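Tullier Two-Arm Bench

Table-top handling for small goods, built for shops where people and arms share the floor

Overview | What's included | At work | Specifications | Setup | Questions | Service

Overview

The Tullier Two-Arm Bench is a work table with a robot arm down each long side. It picks up soft and awkward things, puts them where you want them, and does it all day at the height of an ordinary table. We build it for packing rooms, returns counters and small stock rooms, the kind of places where somebody currently spends a good part of the shift lifting one item, turning it the right way round and setting it down again.

We love this machine. We've had one running in our own shop since the first version, and we still stop to watch it when it's handling something floppy. Boxes are easy. A knit hat, a pouch, a cap with a brim that wants to swing the arm's grip off center, those took us a long time, and they're the reason the bench exists.

It will not run your whole stock room. It takes over the reaching and placing at one station, and the person who used to do that gets to do the rest of the job properly: checking stitching, reading the return slip, deciding what goes back on sale and what doesn't.

What's included

Table with wood top
Left arm and right arm, each with a two-finger gripper
Side frames, aluminum extrusion, black
Control laptop with Vostus loaded and licensed
Cable set, long enough to reach a cabinet beside the table
Two stop buttons, one per operator side
Printed setup guide and wall card

Not included: lighting, shelving, bins, the cabinet itself. Most customers already have these and would sooner use their own. Our guide has a page on what sort of lamp and shelf work well.

Why two arms

One arm can pick and place perfectly well, and if that's all you need, ask us about the single-arm version. The second arm earns its keep when goods come in at one side and go out at the other, or when an item needs to be held at one end while the other end gets straightened. It also means neither arm has to stretch right across the table, so both can move gently and still keep up with a normal counter.

The arms know about each other. When the left one is in the middle of the table, the right one waits or works somewhere else. You can set the shared area as wide or as narrow as you like in Vostus, and we suggest starting wide.

What it changes for the people at the bench

This is the part we get asked about most on the phone, and we're glad of it.

The first thing that changes is where people stand. At a hand-packing table you stand over the goods. At the Two-Arm Bench you stand at the end, beside the outfeed, and you look more than you lift. Wrists and shoulders get a rest. Feet don't, so please buy a decent mat (we mean it, order one the same day you order the bench).

The second thing is pace. The arms are steady and fairly slow. They don't speed up before lunch and they don't fall behind after it. Some people find that restful and some find it maddening for the first two weeks! We've learned to tell customers this up front. Ledesma, a hat and bag wholesaler that runs its returns counter with our bench, put two people on it by turns, each doing half a shift at the bench and half on inspection and repairs. That arrangement came from the counter staff themselves and it has worked so well that we now put it in the setup guide.

The third thing is who gets to teach it. You don't need a programmer. The person who knows the goods shows the bench what to do by guiding the arms by hand through the motion, a handful of times for each kind of item, and then corrects it when it fumbles. At Ledesma the best teacher turned out to be the person who had folded and stacked by hand the longest. She knew exactly where to pinch a cap so the crown wouldn't cave in. We'd been doing it wrong.

Teaching is real work and ought to be treated as real work. Put it on the schedule, give it a name, and pay for it if it's above someone's grade. Where customers have squeezed it in between other jobs, the bench has sat half-taught for weeks and everyone has been annoyed with it.

And a plain word about jobs. A bench like this does reduce the hours of hand placing at a station. What a business does with those hours is up to the business. We ask buyers to talk it over with their staff before delivery, and our installer will happily come to that meeting and answer questions, including the rude ones.

Goods it handles well

Caps and knit hats
Gloves in pairs, banded
Small pouches and soft cases
Folded T-shirts in a sleeve
Cartons that fit within one gripper opening

Goods it handles badly

Anything wet or oily
Loose scarves (we're working on it)
Glass
Items heavier than the payload listed below
Clear film bags under strong overhead light

If you're not sure, mail us a few of your real items. We'd much rather have the scuffed ones than clean samples, because the scuffed ones are what you'll be sending through. We'll run them on our bench and send back video of the good picks and the bad ones.

At work

Headwear is the job we show first. Caps are a lovely test: the crown gives when you squeeze it, the brim doesn't, and no two land at quite the same angle when you tip them out. A dark cap on a pale top is also nice and easy for the operator to see from a few steps away, so a bad grip gets spotted early. 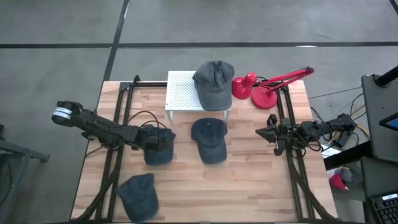 Two-Arm Bench handling baseball caps. The left gripper has hold of a navy one; a gray one lies on the perforated shelf at the back.

A small raised shelf at the far end makes a good placing spot. It gives the arms a target that stays put and keeps finished pieces away from the ones still to be picked. Low metal shelves with short legs are cheap, stable and easy to wipe down. Keep the lamp on the table top if you can, with the shade turned in over the work. Ceiling light alone throws the arm's own shadow right where the gripper is going.

Specifications

Arms: 2
Grippers: two-finger, open angular fingers, swappable by hand
Payload per arm: 2 lb
Top: light wood, butcher-block strips
Side frames: black aluminum extrusion
Floor: level concrete preferred; call us about anything else
Power: standard wall outlet
Software: Vostus, one license per bench
Taught items stored: up to 1,000
Time to teach a simple item: about 5 minutes once the operator is used to it
Warranty: 2 years, parts and labor

Setup

Our installer bolts the side frames, fits the arms and runs the first checks with you. After that the morning routine is short. Clear the top. Switch on the cabinet first and the laptop second. Press both stop buttons and release them. Let the arms find their rest position, and look along the cables on each one for anything snagged or rubbing. Then load the item list for the day.

Cables deserve a little extra care. They loop along the tops of the arms with slack in them on purpose, and tidy-minded people love to tie that slack down. Please don't! A cable pulled tight at one joint will wear through at the next. Where they drop to the floor, keep them out of the walkway with a low cover.

Mark your standing line on the floor with tape. Nobody reaches onto the top while the arms are live, and that includes us when we visit.

Questions we get

Can two people work at it at once?
Yes, one at each end. Both stop buttons halt both arms.

Is it loud?
No. You can talk across it in a normal voice. The packing tape dispenser is the loudest thing in most rooms where it's installed.

What happens when it drops something?
It stops, lifts clear and tries once more. If the second try fails it leaves the item alone and puts a note on the laptop. The operator can move the item by hand after pressing stop, or teach a fix on the spot.

Do we need the internet?
Only for updates. Taught items stay on your laptop and can be copied to another bench with a memory stick.

Can the top be replaced?
Yes, and it can be sanded. We chose wood for that reason, and it's kinder to buckles and zipper pulls than steel.

Will it count stock for us?
No. It can log each pick, and some customers feed the log into their stock system, but please don't use it as your only count.

Can we rent before buying?
Yes, by the month. Rent already paid comes off the price if you keep it.

Options

Soft finger pads, pair
Long fingers for deep bins
Dullura floor guard, low rail for the cable side
Extra stop button on a cord
Second laptop license for training away from the bench

The Dullura rail is made for us and fits the side frames without drilling. If your bench stands next to a walkway, get it. It also stops carts from nudging the table, and a nudged table means teaching your placing spots over again.

Service

Parts are held in stock and ship the day you call, if you call before noon. Fingers and pads are the only things that wear quickly, and anyone on your team can change them with the key clipped under the table top. For anything inside an arm, phone us first and leave the cover on.

Older benches can be brought up to the current software at no charge. The June update adds a slower mode for new operators, asked for by nearly everyone who has trained a colleague on the bench.

Prices and lead times are on the order sheet. Page last updated 18/04/2021.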